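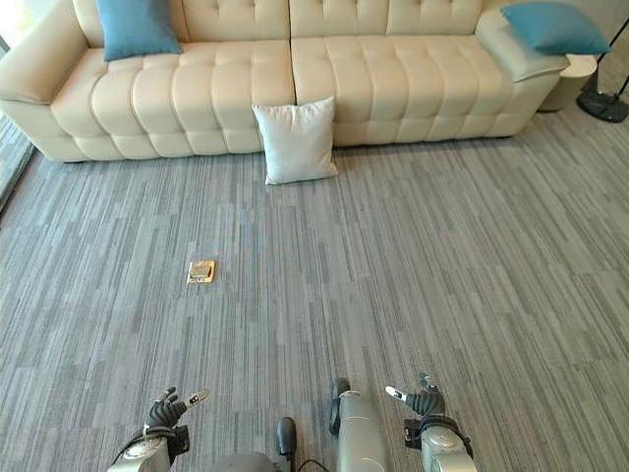 Pillow pickup, white one on the floor against the sofa.

April, 4:20 pm

Spent most of the afternoon on the shopping list for next quarter, so let me get it down before I lose the thread. Ramil Javier wants one number from me and I've got three quotes that don't line up at all (of course!).

Fingertips first. The white tips are what we'll go through fastest on soft goods, and Stuso sells them in bags of 20 or 32. The bag of 32 is the better deal per tip, so I'm putting down two of those. Wido has a softer version I'd love to try on pillow fabric, but they want a minimum order of five bags -- way too many for a test. I've asked for samples.

Then cables. I'd like a full spare set for both wrists, plus sleeves. Tan quoted $1000 with the connectors fitted, Cumico came in lower but bare ends only, and I really don't want to spend a week crimping again.

Still open: more pillows! Teal and white are fine for now, but I want something floppier, and a dark gray one that's harder to pick out against this carpet. That can come out of petty cash.

Ramil, if you read this first, can you check whether shipping goes on our line or the building's? I left it off the sheet.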